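An Afternoon at the Zillex Open Day

So I finally made it to the Zillex open day, after missing it two times in a row (once for a wedding, once because I wrote it down wrong). I'd signed up for the afternoon group, paid my 5 dollars for parking, and walked in with a name sticker that had somebody else's spelling of my name on it. Fine by me! There were cookies.

If you haven't heard of them, Zillex is a small company out past the rail yard that works on teaching robots to do things by showing them. I went mostly because my sister-in-law wouldn't stop talking about it, and because I like seeing the insides of buildings I drive past.

Getting in

The building is number 814 and the sign is tiny, so I drove by it and had to turn around at the tire place. Once you're inside you go up a ramp and into a big room with long benches, and that's pretty much the whole tour. They split us into groups of nine and gave each group a guide. Ours was Muthoni Shirima, who talked fast and laughed a lot and let the kids ask as many questions as they wanted. One boy asked if the robots get bored. She said she gets bored first.

Driving the arm from across the room

Our first stop was the remote control bench, which they call Ogura. All the benches have names and I forgot to ask where they came from. You sit in a chair and hold a handle, and when you move your hand, an arm on the other side of the room moves too. It lags just a tiny bit. I had to pick up a sponge and drop it in a tray, and I was terrible at it. I kept coming in too low and bumping the table. The woman after me got it on her first go and I was a little jealous, I'll admit it.

Muthoni told us every try gets saved, the bad ones included, and somebody goes through later and sorts them. So my sponge disaster is sitting in a folder somewhere. You're welcome, science!

Next was Elard, where you take hold of the arm itself and push it along the path you want. It felt like walking a big calm dog. You press a button by the wrist, the arm goes loose, you guide it over to the cup, and then it plays the whole thing back by itself. I liked that one a lot and would have stayed, but there was a line behind me.

The hand-held gripper

My favorite was the last bench, Umitz. There's no arm in this one - you hold the gripper in your own hand, with a camera on it, and do the job the way you'd do it at home. The camera records what the gripper sees and that becomes the lesson. Hayley Sedgwick was running it, and she has the patience of a kindergarten teacher. Her main tip was to open the jaws nice and wide before you go anywhere near the thing you want. I'd been creeping up on everything with them half closed, like I was trying to pinch a bee.

She also wanted us to slow down. People rush, she said, and then the video is a blur and the whole try goes in the trash. A good one takes her 40 seconds and she does them all day long. I asked if her hand gets sore and she just held it up and wiggled her fingers at me.

The table had a little stand of colored key tags on it and a white bowl shaped like a cracked egg, with a silver edge to the rim. I want that bowl. I asked where it came from and Hayley didn't know, so if any of you have seen one in a store, please tell me. The gripper fingers have these black textured pads on them, and when you look past them at the bowl it seems a lot farther off than you'd think.

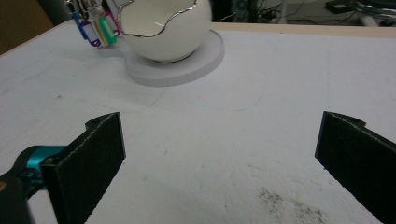

Food, parking and other practical stuff

Coffee was free and pretty good. The cookies ran out before the last group came through, so go early if that matters to you (it matters to me). There's one restroom, down the hall on the left. The ramp makes it easy to get in with a stroller, but the aisles between the benches are narrow and we did a lot of shuffling sideways.

Kids can try Umitz and Elard if a grown-up stands with them. Ogura is for adults, and you'll want to get in that line first. I was there for more than two hours and it didn't feel long.

They're doing another one in June, and Muthoni said to sign up by email and skip the web form, which was acting up. I'm already on the list and I'm bringing my dad.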